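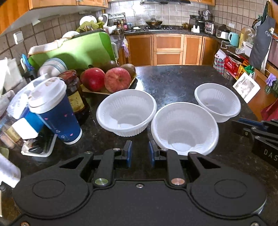
Keeping a stone benchtop alive

My sister-in-law had her granite put in six years ago and still wipes it with a cloth she wrings out like she's cross with it. Mine came with the house, and came with rings. What follows is mostly what I learned getting rid of the rings, plus a few things about plastic, drawers and drains that have nowhere else to go.

Does it need sealing?

Put a teaspoon of water on it and go and make a cup of tea. If there's a dark patch under the puddle when you get back, the stone is drinking and wants sealer. If the water is sitting there in a smug bead, leave it alone for another year. Do the test near the sink and again near the cooktop, as one end of a bench can be thirsty while the other is fine. Dark granite hides a lot, so crouch down and look along it towards the window.

Sealing it

Clean the bench the night before and let it dry overnight. Wipe the sealer on in patches you can reach without leaning in the last one. The tin will tell you how long to wait, and the tin is right. Buff off every trace before it dries, or you will have a haze that takes longer to shift than the whole job took. I did mine in June with the windows shut and don't recommend it.

A 300 mL bottle did my whole kitchen with enough left over to go gluggy in the laundry cupboard.

Everyday cleaning

Warm water and a small squirt of dish soap. Dry it with a tea towel. No vinegar, whatever your aunt says, and no lemon. Granite itself will mostly put up with them but the sealer won't thank you, and if your "granite" is really marble you'll get dull spots you can feel with a fingernail.

Oil stains

Bicarb and water, mixed to the thickness of peanut butter. Spread it over the mark, cover with cling wrap, tape the edges down and leave it a full day. Scrape off with an old loyalty card. My worst one, under where the previous owners kept the deep fryer, took four goes and is now a sort of rumour.

Plastic bowls that have gone orange

Anyone who has stored bolognese in white plastic knows this one. Rub the inside with a little cooking oil first, then wash in hot soapy water. Put them outside in full sun for the afternoon and bring them in before the magpies take an interest. Ribbed or fluted ones hold grease in the grooves, and an old toothbrush gets it out. Mark the toothbrush. We had an incident.

Bowls that won't come apart

Cold water in the top one, bottom one sitting in hot tap water, wait a minute, twist. Swearing is optional but traditional.

The drawer that sticks

Rub a candle stub along the wooden runners. If they're metal, take the drawer out and vacuum up whatever is in there, which in our case was rice and a takeaway menu for a place that closed years ago.

Smelly drain

Lift out the strainer and scrub the underside. That's usually the whole problem. If it isn't, put a bucket under the trap, undo it by hand and clean it out over the bucket. Don't then empty the bucket into the same sink. I mention this for my husband.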